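How Is It Made? Everyday Things Up Close

The puzzle cube
Every big face has 3 rows of 3 little squares. Twist one side and colors jump to new places! Mix it up, then try to get each face back to one color.
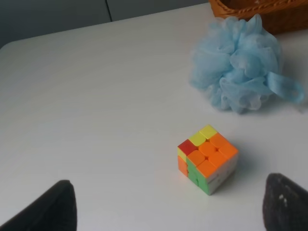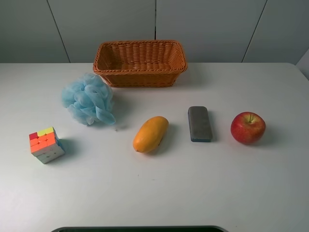 A cube, a blue bath pouf and a woven basket

The bath pouf
It's all netting, gathered up into a ball. Those ruffles are great at whipping up soap bubbles!

The basket
Over, under, over, under! Weaving makes strands hold each other tight. Can you weave paper strips the same way?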